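Testing Before the Hardware Arrives: A Conversation with Eleri Nicholas

The evaluation group at Skodthorpe is responsible for recommending cameras and controllers for the indoor mobile platforms used across the institute. Its current comparison, carried out with the engineering office at Norkarard, concerns two cameras and two navigation controllers. Eleri Nicholas, who leads the group, spoke with us in August about how the work is organized and why so much of it takes place in simulation.

The group did not always work this way. Earlier comparisons were run entirely on the floor of the Usthorpe building, where each trial required a technician and a free hallway.

"We would get through a handful of runs in an afternoon, and then someone would move a table," Ms. Nicholas said. "When the numbers changed, we could not say whether the controller had changed or the building had."

Under the present procedure, each pairing of camera and controller completes 50 runs in a simulated interior before any physical trial is approved. The starting points and goals are identical for every pairing. Cuiping Ding prepared the interiors, and Bogumił Lis maintains the software that plays back each run and records where the planner hesitated.

Ms. Nicholas said the group selected interiors that would be hard on a camera. Long walls of a single color give a visual tracker little to hold on to, and a sharp change in light across a floor can be read as an obstacle.

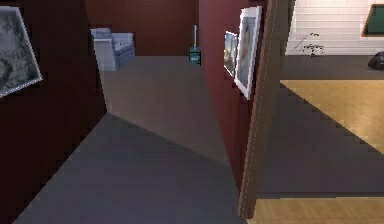
A view from the simulated interior, with the corridor at left and the adjoining room at right.

"The shadow on the floor is the part I would ask people to look at," she said. "One controller treated edges like that as a step down and slowed almost to a stop. The other drove across them. We had to find out whether it was reading them correctly or had simply missed them."

The answer came from a second set of trials, in which Yulan Tian placed real changes of floor height at the same locations. The faster controller, known within the group as Fan, failed to stop in 13 of the runs. Its recommendation was withdrawn until the depth threshold could be adjusted.

Ms. Nicholas was careful in describing the differences between the two cameras. The wider lens found doorways sooner and recovered better after a tight turn. The narrower one gave steadier position estimates along corridors, particularly where framed pictures on the walls provided corners to track.

"People ask me which one won," she said. "I send them the table and ask what their building looks like."

She acknowledged the limits of the method. Rendered surfaces are cleaner than real ones, and thin objects do not always come through well. Christos Ververidis, who oversees the physical trials at Norkarard, has asked that chair legs, cables and plant stems be tested only on real hardware – a request the group has accepted.

Physical trials with the wider camera are under way in the Usthorpe building, and Fan will rejoin the comparison once its revised settings have passed the floor-height runs. The group intends to release its run logs to partner offices along with the final table.

"I would like them to repeat our runs," Ms. Nicholas said. "If Norkarard gets a different result from the same starting points, I want to hear about it before we order anything."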